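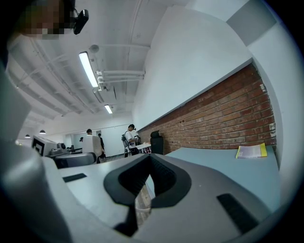
Sayaka Furukawa told me to go for the early tour at the Lunent sock mill, and to wear flat shoes, and that the shop at the end only takes cash. She was right on all three (and I still forgot the cash).

The open day was 12 Apr 2018, out in Brostley, and I left so early that my old Honda still had frost on the windshield. Parking was a mess! They'd roped off the main lot for a food truck, so I ended up behind the feed store and walked back along the river, and that was pretty anyway.

We started in the yarn room. I had no idea a room full of yarn would smell so strongly of, well, sheep. Then came the knitting floor, and wow, it is loud. They give you foam earplugs and the guide just sort of points at things. The mill makes over 4,000 pairs a day, and I stood there watching one striped tube grow until my group had moved on without me.

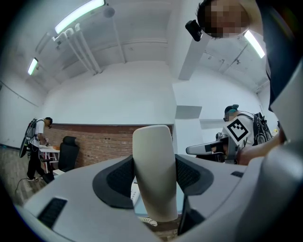 The toe closing was my favorite part, though. A sock comes off the machine open at both ends, and somebody has to line up the loops so the seam lies flat. Bohumila Sýkora let me try one. Mine had a lump in it the size of a pea — she laughed, unpicked it and did it over before I'd found my glasses.

After that we saw the steaming boards, which are flat metal legs the socks get pulled onto, and the dye lab, where I asked way too many questions about mustard yellow.

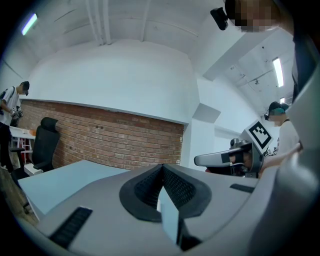
Lunch was soup and a roll for 2 dollars, and worth it for the soup. I borrowed a twenty from a very nice couple in line and came home with four pairs of seconds, one of them slightly longer in the left foot. They're running the tour again in May, and you have to call ahead for the early one.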